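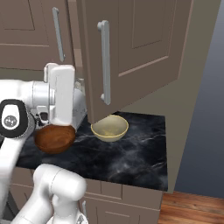

Accueil | Catalogue | Albums | Guides | Contact

Guide de l'album Bilden, section 4 : monter une feuille de timbres « cinéma »
Août 2018

Valable pour les albums Bilden à 18 poches. Pour l'ancien modèle Lekemham, voir section 6, les bandes ne sont pas les mêmes.

Avant de commencer : mains propres et sèches, table dégagée, pas de café. Pince à bouts plats, jamais pointue.

1. Ouvrir les anneaux par les deux languettes en même temps. Pas en tirant sur les feuilles.

2. Sortir une feuille noire. Côté brillant vers vous. Film de protection à enlever lentement, il colle un peu dans les coins.

3. Trier les timbres dans l'ordre du carnet fourni (numéro au dos). Pour la série Apaza, affiches de films, commencer par les formats verticaux. Les horizontaux vont en bas, poches larges.

4. Glisser chaque timbre par le haut de la poche. S'il accroche, ressortir et recommencer. Ne pas pousser avec l'ongle.

ATTENTION : jamais de colle ni de charnière sur les timbres neufs. Une gomme abimée, c'est la cote qui tombe.

5. Le bloc-feuillet : poche entière au verso, celle de 125 mm de haut. Ne pas le plier, ne pas détacher les timbres.

6. Remettre la feuille, refermer les anneaux. On doit entendre le clic. Sinon rouvrir, une perforation est surement mal placée.

Note sur les tirages. La série Apaza existe en deux versions : 3 000 exemplaires dentelés, 2 000 non dentelés. Les non dentelés sont plus larges, prendre les poches L (pochette séparée, réf. Pernell). Ne pas les recouper pour que ça rentre !! On nous pose la question toutes les semaines.

Note sur le certificat. Il se range dans le rabat de la couverture, pas derrière les timbres, l'encre peut déteindre. Numéro à recopier sur la fiche d'inventaire, au crayon.

7. Ranger l'album debout, dans son étui, pas trop serré. Loin du radiateur et de la fenêtre. Cave et grenier à éviter.

PRUDENCE : si des taches rousses apparaissent, sortir le timbre tout de suite et l'isoler dans une enveloppe cristal. Vérifier les voisins. Ne pas frotter, ne pas mouiller.

Feuilles supplémentaires : par lot de cinq chez Pernell. Le complément de décembre aura ses propres feuilles, laissez donc deux intercalaires vides à la fin de l'album.

Suite section 5, les enveloppes premier jour et les cartes signées.

14 partages | 3 commentaires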